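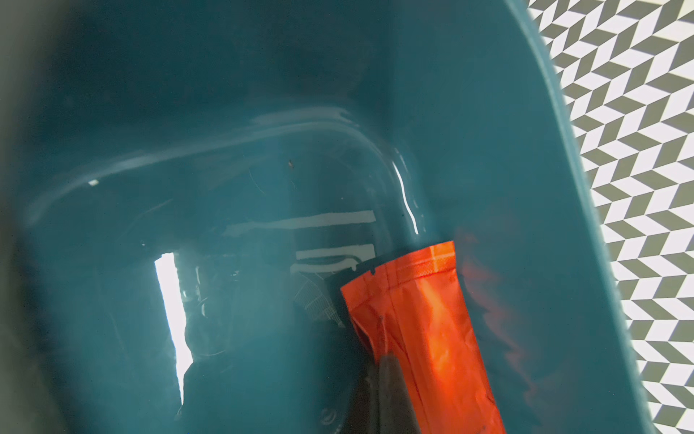

Salten bench, two-arm cell – routine inspection, February 2020
Checked against the Osutano cell sheet, items 1 to 12. Last full check was in December. The first job is always the wrist view, as most of the later items depend on it. Look for haze, smears and drift before touching anything else. With one finger down at the pouch, the crimped seal and the small notch beside it could both be made out, so focus is passed. The shiny bin still throws back a lot of the overhead light. Reflections are logged as a comment, not a fault.

1. Emergency stop, both sides. Pass. Pressed once from each side with the arms at low speed. Both arms held position.

2. Base bolts, left and right. Pass. Paint marks line up. Torque not checked this time, as it was done in December.

3. Rail fixings. Pass with comment. One T-nut on the front rail turned slightly under the key. Nipped up. Look at it again next time.

4. Finger alignment. Pass on the left. The right gripper closes with a slight gap at the tips. It still holds a sheet of paper, so it stays in use. Spare fingers are on order from Rosteck.

5. Finger surfaces. Pass. Wiped with a dry cloth. No solvent on these, please – it leaves them tacky.

6. Wrist cables. Comment. Check for rubbing through the whole range of travel, not just at rest. The right one goes tight when the forearm is fully turned in. Loosen the first clip and give it a bit more slack. 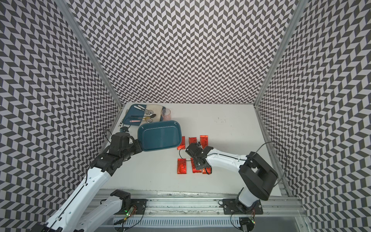 With both arms over the table, run the slow cycle at 70 per cent of the normal slow speed and watch the cables again. Stop if either one catches on a tray or a cup. Neither did during this check.

7. Clearance between arms. Pass. The soft limit was moved in by 3 mm after the last check and has been left there.

8. Loose wiring at the bases. Fail. The wires by the boards need tying down and a cover fitted. The Ziółkowski covers in the store are the right width but need one corner trimmed. Cell may be used meanwhile, but keep tools off the front rail.

9. Joint noise. Pass. Faint click from the left shoulder on the way up, same as before.

10. Cycle counter. Read almost 4000 since the last grease. Grease both shoulders at the next stop and reset the counter.

11. Table and walls. Pass. Specks wiped off the table at the end of the check. Wall panels are flat, with no lifting at the corners.

12. Home position. Pass. Both arms returned to their marks after a restart.

Result: cell released for use, item 8 open. Items 3, 4 and 6 to be looked at again at the next check. Leave this sheet in the folder by the controller and put the cable clips back in the drawer marked Salten.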